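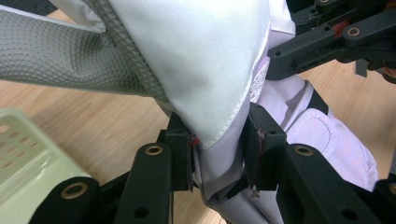 Stermont wrote back overnight to say that the vinegar bath is a waste of time with their yellow, that the dye doesn't need it and the cotton doesn't want it, and that we should be looking at our water. Fair enough. They have been dyeing longer than we have. I still want to see it on our own cloth before I drop the step from the sheet.

February, started 8:10 a.m.

Carrying on with the weld and madder tests from last month. Goal is the same: a yellow that survives a normal wash and a pink that comes out the same twice in a row. The Kļaviņa order depends on the pink. They have agreed to wait until the end of the month for samples.

Scour first. Cotton sheeting from the Indale bolt, cut into strips and marked in the corner with laundry pen. Washing soda and a little plain soap, two hours at a simmer. Water went tea brown again, which I did not expect from cloth sold as ready to dye. Changed the water and ran it a second time. Second water was a pale straw color. I now think the uneven patches in the January batch were sizing left in the cloth, and that we blamed the alum for nothing. Whoever preps next, please scour twice with Indale and once with everything else.

Mordant. Alum acetate, 8 percent on weight of fiber, in hot tap water. Left the strips in for the morning and turned them whenever I walked past. Chalk dip after, then a rinse. The chalk clumps if it goes in dry. Make a paste in a cup first. I wrote this down last year as well and forgot it again.

Water. Followed up on what Stermont said. The strip test on the tap reads 137 ppm hardness, higher than I remembered. The rain barrel reads soft, barely colors the strip at all. So I split the madder test in two, one pot with tap water and one with barrel water, everything else the same. Same pot size, same weight of ground root, same burner turned down to the same mark.

Madder, tap water: good strong brick pink, leaning orange where the cloth had touched the side of the pot.

Madder, barrel water: duller, more brown than pink. I added a pinch of chalk near the end and it came up a good deal, but it never caught up with the tap pot. So hard water helps the madder, and the barrel is no use for it unless we add chalk at the start. January's two pinks that would not match: one was done the week the barrel was full and I had been using it to save on the meter. I think that explains it.

The tap pot went over temperature for a while before lunch. Thermometer clip had slipped and the probe was sitting in the steam. By the time I moved it the bath was at a low boil. That may account for the orange. Needs repeating before I send anything to Kļaviņa.

Weld. Used the Forkitz chopped weld, the bag with the torn label. Two pots again, vinegar in one, none in the other. After an hour the vinegar pot was visibly weaker, a thin lemon, and the plain one was a proper yellow. Stermont was right. Vinegar step is crossed out on the wall sheet. A bit of chalk in the plain pot brightened it further.

Wash test at 3 p.m. Half of each strip through a warm machine cycle with the unscented liquid, other half kept back in the drawer, out of the light. Results:

Weld with chalk: held, slight loss at the cut edge.
Weld with vinegar: lost a lot. Not worth keeping.
Madder, tap: no change I can see.
Madder, barrel: a little lighter, still brown.

Light test strips are taped in the south window under the card, with half of each covered. Leave them for 5 weeks. Please don't move the card to see how they are doing, it happened with the indigo set and we had to throw out the result.

Spent baths. Madder tap bath still has plenty in it. Strained into the lidded bucket for an exhaust run, good for up to 2 more dips I would guess. Weld baths went down the drain. Ground root is in the mesh bag, drying on the rack.

To do:
Repeat madder in tap water, thermometer clipped properly, no higher than a hand-hot simmer.
Madder in barrel water with chalk from the start.
Ask Indale what they finish that sheeting with.
Order more weld. Forkitz bag is nearly empty and they are slow to ship.
New clip for the thermometer.
Send Stermont a cutting of the plain weld yellow.

Stopped at 5:40. Burners off, fan left running.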